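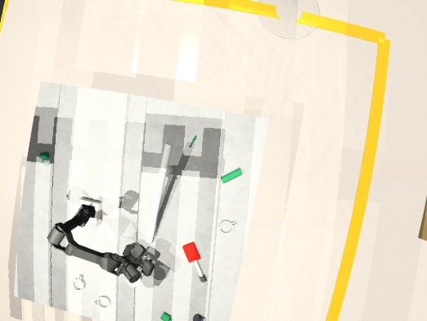
*Reading time: 6 minutes*

# Cracked heels and what people put on them

Anikó Rácz and Florante Sarmiento, Millow College, second-year health information project

## How we got started

Our project began with Florante's feet. He works weekends in a garden centre, wears the same boots all day, and by October the skin on his heels had split badly enough that he was walking on his toes. He did what most of us would do and typed it into a search box. Within ten minutes he had been told to use lip balm, superglue, mouthwash, onion, nappy cream and a cheese grater (a real one, from the kitchen!).

We both thought this was brilliant material. Cracked heels are very common and usually not serious, so people mostly deal with them at home and swap advice freely. We wanted to know what advice gets passed round, how often it agrees with what a pharmacist or podiatrist would say, and whether anybody comes back afterwards to report how they got on.

## Collecting the posts

We used the public archive of Pledum, a general household and health forum that has been going long enough to have its own in-jokes. Our ethics form allowed us to read up to 2,000 posts, with usernames removed before we looked at anything. After throwing out adverts, duplicates and a surprisingly long argument about horse hooves, we were left with 1,632.

Sorting was done in Stomamach, the tagging tool our department uses. (It was written for a digestion project, which explains the name and also why the default tags included "bloating".) We made our own tags for each remedy, plus a few for the kind of post it was: asking, suggesting, warning or reporting back. We each tagged the same batch to start with, compared results, and discovered we disagreed wildly on what counted as a warning. Florante tagged "wouldn't bother with that one" as a warning and Anikó did not. We settled on a rule that a warning had to mention harm, went back and did the batch again, and after that we matched much better.

## What people suggest

Thick moisturiser under cotton socks overnight was the clear favourite, and we were really pleased to see it, as it is also what our pharmacist contact would tell you first. People argue happily about which cream. Petroleum jelly has loyal fans, and so does anything containing urea, although plenty of posters had been put off urea by the name and needed reassuring that the stuff in the tube is made in a factory.

Soaking came next. Here the advice spread out a lot: warm water, hot water, vinegar, Epsom salts, milk, and mouthwash mixed with vinegar, which came up so often that we gave it a tag of its own. Plain warm water for a short soak is fine for most people. Vinegar on a heel that has already split is going to sting, and several posters found this out and said so in capital letters.

The group that worried us was cutting and scraping. Razor blades, kitchen tools and power sanders all appeared, and the replies tended to be jokey. Very few mentioned that people with diabetes, poor circulation or numb feet shouldn't be doing this at all and ought to see a professional.

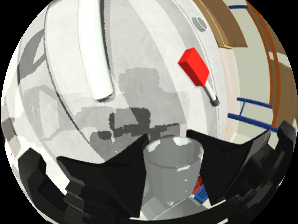
Superglue deserves its own paragraph because we had expected to find it a silly idea and had to think again. There are medical skin glues, and posters know this, so the suggestion has some logic behind it. Household glue is a different product, though. It can irritate the skin and seal dirt inside a crack, and our contact said she would much rather see someone use a proper dressing or a liquid plaster from the chemist on a clean split.

## Do people come back?

Hardly ever, and this was the finding we talked about most. Somebody asks, gets a pile of answers, says thank you and vanishes. When a person does report back it is nearly always good news, so a reader scrolling through the archive sees a run of successes and no failures. We can't tell from the posts whether the rest got better, gave up or went to the doctor. We would love to see someone study this properly with follow-up messages.

## The leaflet

For the practical half of the project we made a folded leaflet, tested on students in the Eder building one Friday lunchtime. The first draft had 6 panels and far too many words. Anikó had included a diagram of the layers of the skin – beautifully drawn, and every single tester skipped it. The version we handed in has 2 sides:

- **Front:** wash, dry gently, put on a thick cream, cotton socks, repeat every night. Use a foot file lightly, and never on broken skin.
- **Back:** when to get help. Bleeding that won't stop, redness that spreads, pus, heat or swelling, or any crack at all if you have diabetes or can't feel your feet well.

Testers liked the back most. Several asked for something on footwear, as open-backed shoes and sandals can make heels worse, and we squeezed in a line about it before printing.

## What we would do differently

We would agree the tags before opening the archive. We would also look at a second forum, because Pledum regulars clearly influence each other and one confident person can keep a remedy alive for years. The mouthwash soak may well be the work of a handful of very keen people.

Florante's heels, for anyone wondering, are on the cream and socks. He has also bought new boots.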